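El gas de Plilau y la prisa de los demás

4 de diciembre de 2020

Llevo media vida escribiendo sobre energía y todavía me sorprende lo rápido que nos enamoramos de un yacimiento. Basta con que una empresa anuncie un hallazgo frente a una costa cualquiera para que empecemos a repartir el dinero, a inaugurar hospitales en la imaginación y a discutir quién se quedará con las sobras. Con la cuenca de Plilau ha pasado otra vez, y les confieso que yo también me dejé llevar un poquito, allá por abril, cuando se publicaron los primeros sondeos.

Flollow, que es quien tiene la concesión, habla de una inversión de hasta 300 millones de dólares y de un gasoducto que llegaría a la terminal de Puvusach. Son cifras bonitas, no lo voy a negar. Pero una cifra bonita en una presentación para inversores y un tubo enterrado y soldado son cosas muy distintas, y entre la una y el otro suele haber años de permisos, de pleitos y de cambios de gobierno – sobre todo de cambios de gobierno.

Lo que de verdad me preocupa es el contrato. El Estado se queda con una participación pequeña al principio, que va creciendo a medida que la empresa recupera lo gastado. Sobre el papel me parece razonable, porque quien arriesga tiene que poder cobrar. El problema está en cómo se define «lo gastado», y ahí el texto es de una generosidad que a mí, que soy de pueblo y miro las facturas dos veces, me da un poco de vértigo. 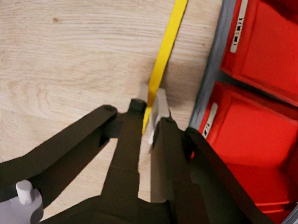

Me dirán que sin esa generosidad no viene nadie, y que con los precios como han estado este año bastante suerte tenemos de que alguien quiera perforar. Lo entiendo, de veras. También se lo oí decir a mucha gente sensata cuando se firmó lo de Mthembu, aquel campo del que tanto se esperaba, y hubo que renegociar dos veces antes de que entrara en las arcas públicas algo que mereciera ese nombre. Las comarcas de alrededor se quedaron con las carreteras rotas por los camiones y con unas cuantas casas de alquiler vacías.

No pido que se pare el proyecto, y quien me lea con cariño sabrá que nunca he sido de los que quieren dejarlo todo bajo tierra. Pido dos cosas bastante modestas: que las cuentas de recuperación de costes se publiquen enteras, con sus anexos, y que una parte del gas se reserve para el consumo de la región a un precio conocido de antemano. Hay fábricas de azulejo y de vidrio a un paso de Puvusach que queman fuel caro, y sería una pena verlas cerrar mientras los barcos salen cargados hacia otro lado.

El ministerio tiene abierto el plazo de alegaciones y yo he mandado la mía, más larga de lo debido, como siempre. Si viven ustedes en la zona, les animo a mandar la suya, aunque sea de media página.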